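Kitchen drawers, baskets and the counter – tips from readers and me

Updated May 2018

Quick round-up, no particular order. Some from the inbox, some mine, a couple stolen from my sister.

Junk drawer
Tip the whole thing out on a towel. Whole thing. Dead pens in the trash, keys you can't name in an envelope with the date on it. No one has asked for them by February? Gone.

Lids
Stand them on edge in a dish rack inside the cabinet. Mihret Yilma wrote in to say a tension rod across the front of a deep drawer does the same job and costs less. Tried it. Works on glass lids, the plastic ones slide under it.

Onions and potatoes
Seperate them. Dark, airy, not under the sink. Paper bag with the top rolled down is fine.

Sticky label glue
Cooking oil, leave it a while, wipe, then dish soap. For jars I scrub with baking soda and oil mixed to a paste. Don't use it on painted lids – took the pattern right off mine.

Spices
Write the month you opened it on the bottom of the jar. Top gets greasy and rubs off. Alphabetical is too much work, I keep the ones I cook with at the front and that's the system.

Fridge shelf liners
Cut up old vinyl placemats. Wash in the sink. Fuad Woldemariam uses cork-backed ones, says they go moldy in a damp fridge, so skip those.

Baskets and a word on the table
Best tip on this page if you have kids or a messy spouse. Give every basket a name and write it where the basket sits, so the empty spot tells people what goes back. Fruits stay with fruits, tape goes somewhere else. Low sides are better than deep ones, the bottom banana always gets forgotten in a deep one. Test your marker in a corner first, some of them stain. If you rent, write on masking tape instead.

Wicker baskets on a white top:

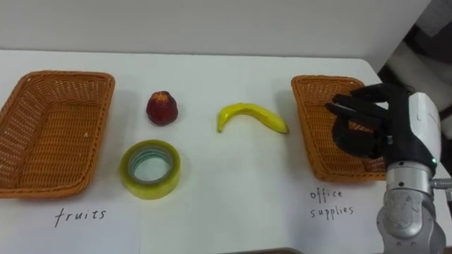
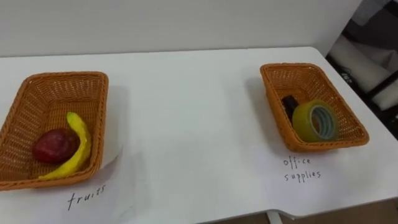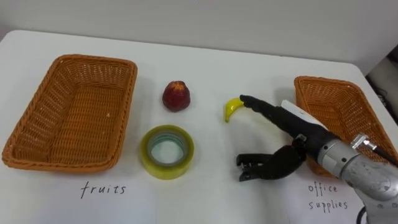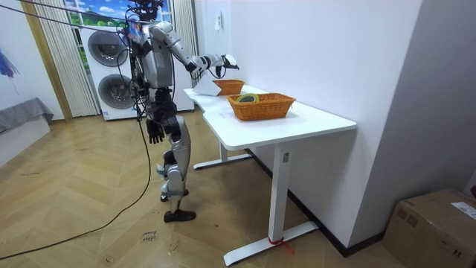 Cleaning wicker
Vacuum with the brush end, then a damp cloth with a drop of soap. Not soaked. Dry it outside in the shade, upside down. Crumbs in the weave – old toothbrush. If fruit has leaked, salt and lemon on the spot and wipe off after 7 minutes or so it doesnt bleach.

Bananas
Keep them away from apples if you want them to last. Keep them right next to apples if they're green and you want banana bread by the weekend.

Dish sponge
Binder clip, stand it up on the clip handles. Dries twice as fast. Change it every 2 weeks anyway.

More next time, send yours in. Freezer stuff especially, I'm low on freezer stuff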